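Does a puffer jacket keep you warm?

Plenty of people will tell you that a puffer jacket is warm. Is it, though? Leave one on a cold porch all night and it will be as cold as the porch. No jacket makes heat. You do that job yourself, all day long, and the jacket slows the heat down on its way out.

So what does the slowing? You might guess the feathers or the fluff. They help, but most of the work is done by air. The fluff holds lots of tiny pockets of it, and air that can't move around is very bad at carrying heat away. Squash the jacket flat and you squeeze out a lot of that air.

Now look at the seams. Some ads make them sound like a clever heat trick. Don't believe it too quickly. Stitching keeps the filling from sliding down to the bottom, where it would leave you with a fat hem and chilly shoulders. But a line of stitches also pinches the cloth thin, and heat can sneak out there.

You may also hear that black clothes are always warmer. In bright sun, black cloth does soak up more light. In a dark bedroom in February the color makes hardly any difference. 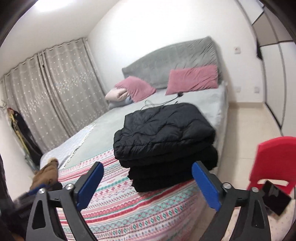
Folded and still puffy: quilted black on top, flatter black clothes underneath.

Want to test all this? Fill two matching jars with warm tap water. Wrap one in a puffy jacket and leave the other bare. Check both after 31 minutes with a thermometer. Then try it again with the jacket pressed tight under some books – and don't take our word for what happens.

From the Kurek Book of Doubtful Facts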